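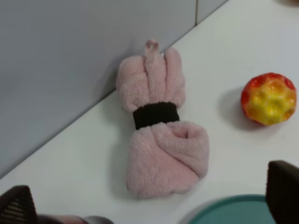

How do you keep a folded towel from coming undone in a drawer or a bag? Put a stretchy band around the middle, snug enough to hold it and loose enough that you can slide it off with one hand.

Print | E-mail

I've been doing this since January, when Sille Lund showed me how she packs for the pool, and I'm a little embarrassed by how happy it makes me every time I open the linen drawer.

My pink fleece one was the hard case. Fleece is so puffy! You fold it, you turn your back, and it has opened up like bread dough. One black elastic around the middle and it stays a bundle.

I leave the top end in soft lobes and let the little loop stick out, so I can grab it and hang it straight up (my mother would have wanted everything squared off, but she had a much bigger closet).

Kenji Benavides asked if hair ties work. They do for hand towels. For a bath sheet I'd go up to something wider, or you'll be leaving a dent in it.

Oh, and the spiky rubber balls, the red and yellow kind. I keep one with the towels for my sore feet, and it travels in the same bag.

Next up is the sheet shelf, which has 20 pillowcases on it and, as far as I can tell, four pillows in the whole house.

Print | E-mail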